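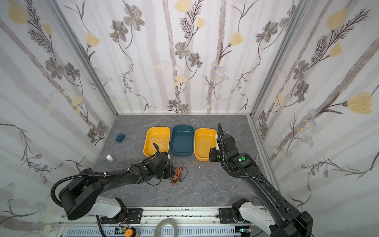 Pikano cell, both arms down at the bins, string in the left yellow one.

**Ticket:** right arm drops out of sync in recordings
**Opened by:** Macarena Lucero
**Opened:** 2022-08-05
**Status:** still open, but better

Hi all! So I've been recording string and wire pickups for the Dradus training set, and I got to 100 episodes before I looked at the joint plots properly (my fault, I know). In a bunch of them the right arm's track slides behind the left one. It starts out fine, then the gap grows the longer the episode runs. Short ones look clean, long ones are a mess.

First try: restarted the recorder and both leader arms. No change, same slide.

Second try: I swapped the two USB cables at the hub, thinking it was a bad port. Nope - the lag stayed with the right arm.

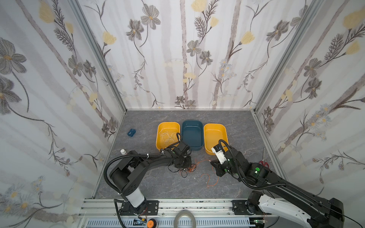 Then I went digging in the Gruvness config and found that the right arm was still stamping its messages with its own clock. The left one uses the host clock, like it should. I'm pretty sure this goes back to February, when we put the spare controller in and copied over the old settings file. Changed the one line, restarted, recorded 3 long episodes, and the tracks sit right on top of each other now. Yay!

One problem left, and it's a labeling one. Acuña's export script fills in the task text from whatever was picked at the start of the session, so 2 of my new episodes say "string to teal bin" when I was doing the orange wire.

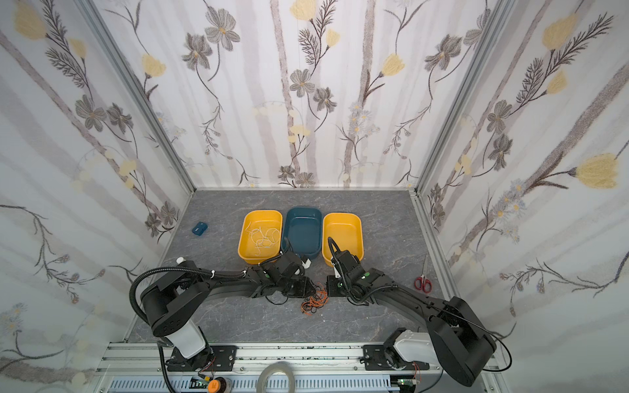 The task names need sorting out before anybody records more. I'd like each one to say the material and the bin it goes to, spelled out, because "left bin" and "yellow bin" both turn up in the old list and they don't pin anything down. With a yellow bin on either side of the teal one, "yellow" alone could mean two different places! I'm going with "left yellow", "teal" and "right yellow" unless someone yells.

Still to do:

- rerun the sync check over all 1,330 older episodes and flag the bad ones
- fix the task text on my two wrong ones by hand
- ask Acuña if the script can prompt per episode

Please don't train on anything from the right arm until the flags are in. I'll post the list in this ticket when the check finishes.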